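Why Do Cats Purr?

If you have ever had a cat curl up next to you, you will know the sound. It is low and steady, and you can often feel it as well as hear it. That sound is called purring.

How does a cat make the noise?

A cat has a voice box in its throat, just as you do. Inside it are small folds. When the cat breathes, air moves past these folds, and muscles in the voice box make the gap between them open and close very quickly. This makes the air shake, and the shaking is the purr.

Try humming with your fingers on the front of your neck. You can feel a buzz. When you hum, though, you have to stop to breathe in. A cat can purr while it is breathing in and while it is breathing out, so the sound goes on with hardly a break.

A low purr can be made of 50 tiny beats every second. That is far too fast to count. Your ears join the beats up into one rumble.

When do cats start purring?

Kittens start when they are only a few days old. At that age their eyes are still shut and they cannot hear well, but they can feel their mother purring. It helps them find her when they want milk. The kittens purr back while they feed.

Does purring mean a cat is happy?

Often it does. A cat that is lying down with its eyes half closed, purring while you stroke it, is probably comfortable. But cats also purr at other times. Some purr when they want their breakfast, and this purr can have a higher sound mixed in with it, a bit like a cry. Some cats purr when they are frightened or hurt.

To find out what a purr means, look at the rest of the cat. Ears flat against the head, a swishing tail or a tight, crouched body are signs that the cat wants to be left alone. If a cat is purring but will not eat, or is hiding, tell a grown-up. It may need to see a vet.

Can big cats purr?

Cheetahs and pumas can. Lions and tigers roar, and they do not purr in the way a pet cat does. Lions do make a soft puffing sound and tigers make a noise called a chuff, which is a friendly greeting.
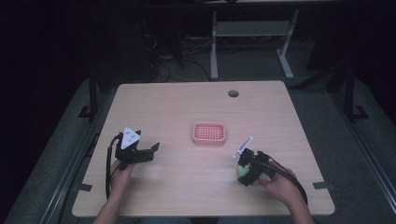

A pink tray on a square table.

Do all pet cats purr?

Nearly all of them can, but some are so quiet that you will only notice if you rest a hand gently on their side. Others can be heard from across the room. A quiet cat may be just as content as a loud one.

Words to know

Voice box: the part of the throat that makes sounds.
Chuff: a short, soft puffing noise made through the nose.
Vet: a doctor for animals.

More to read

Why do cats have whiskers?
How do dogs smell so well?
What do rabbits eat?
Why do hamsters fill their cheeks?
Can goldfish remember things?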